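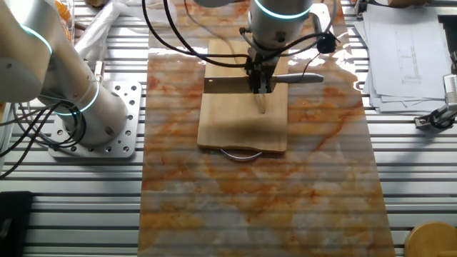

## How does a robot learn to use a big knife?

Slowly, and with a lot of help from a grown-up.

Robots don't know what a knife is. They don't know what a carrot is either, so at least it's fair. To teach one to chop, people collect examples. Norbert Vida steers the arm through one chop while a computer saves every move. Then he does it again. And again. He got to 193 before lunch.

Four went wrong, and he labeled those "wrong" so the computer wouldn't copy them. That left 189 good ones.

A learning program hunts through the good ones for a pattern – where to hold, how fast to go down, when to stop.

You probably needed fewer tries to learn to butter toast. Ask whoever cleaned the table.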